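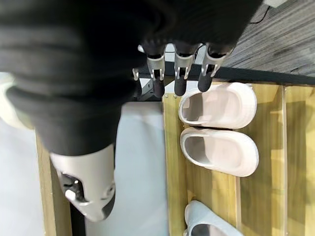 Nandi Steyn asked that the card state plainly which shelf is meant by "slipper compartment," and the wording below has been changed accordingly.

Home | Collections | Data Cards | Downloads | Contact

27 February 2005
By Chantelle Maluleke

# Pramwood Entryway Collection: Shoe Rack and Slippers

## Summary

The Pramwood collection documents the storage of household footwear in a domestic entryway. It is maintained by the Timedmont office and covers a single activity — the putting away and retrieval of slippers at a light wooden shoe rack. The present release contains 500 records.

## Terms

- **Rack**: the wooden unit as a whole, including its panels and divider.
- **Slipper compartment**: the section bounded by the vertical divider board. The section beyond the divider is recorded separately.
- **Rail**: the long black rail at the rack. It is not counted as a shelf.

## Record Contents

Each record lists the compartment used, the type of footwear and the position in which the pair was left. A pair split between two compartments receives two entries with a shared pair number.

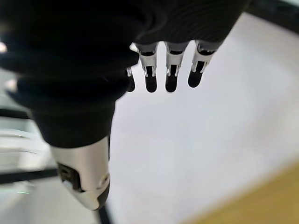 Page 9

Pale surfaces are entered under "surface, white" unless the material has been confirmed by the cataloger. Wood is entered by color only — species are not assigned.

## Known Limitations

Outdoor boots are underrepresented. In 12 records the compartment field is blank, and these should be excluded from any tally of shelf use. Records entered before August follow the older Lernness spelling of the field names.

## Use and Citation

The collection may be used for teaching and research. Please cite as: Maluleke, C., and Steyn, N., *Pramwood Entryway Collection*, Timedmont. Corrections should be sent to the Timedmont office with the record number in the subject line.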